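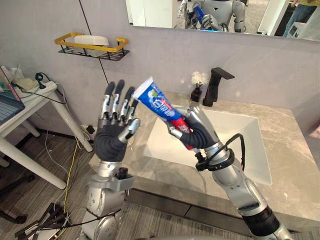

Kohei Fukuda wanted it written down first thing that the five-finger hands are only worth the extra money if they can take a tube from any angle, and that so far he wasn't convinced. Fine, Kohei, it's written down!

Hand comparison, September meeting, minutes by Myrtle Abernathy

Present: me, Kohei, Domenica Schnyder, Adelino Bettencourt. Sieglinde Brinkmann sent her notes from Kestmont and came on the phone at the end.

1. Where we are with the hands

Domenica went through the toothpaste runs at the vanity. We have 109 grasps logged with the Clanis hands on the robot, same controller settings all the way through (she was firm about that, after last time). The misses she's worried about are the ones where the fingers close on the flat crimped end and the tube swings. Adelino thinks the thumb closes too late. I think so too, but I'm the one typing, so take that as you like.

We argued a bit about whether to count a regrasp as a success. Agreed: no, it gets its own column. Domenica will go back and fix the older rows.

2. Cup and toothbrush

Adelino wants to move on to getting things in and out of the cup on the counter, next to the flowers. He says reaching over the edge of the marble is where the wrist runs out of room, and the head camera loses the fingertips behind the cup. Kohei asked for a wrist camera. Domenica said not until the cable routing on the forearms is sorted, and we went back and forth on that for 17 minutes, which I timed. Left open.
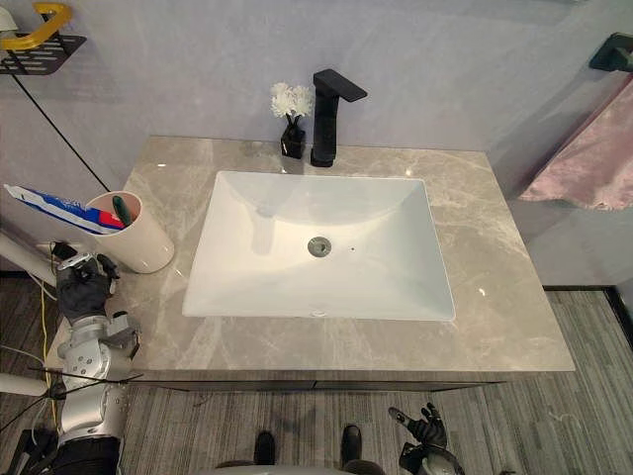 3. The two-finger grippers

Sieglinde's notes say the Grutwood pair can ship whenever we ask. She'd like the same tube, the same cup and the same start pose, or the numbers won't line up with ours. Everybody okay with that. Kohei would like the Imai controller tried too, but on a separate day please.

4. To do

Domenica: regrasp column, older rows.
Adelino: try an earlier thumb close, four settings.
Kohei: price for a wrist camera, with mount.
Me: write to Sieglinde about shipping and book the room for next time, 4 p.m. again.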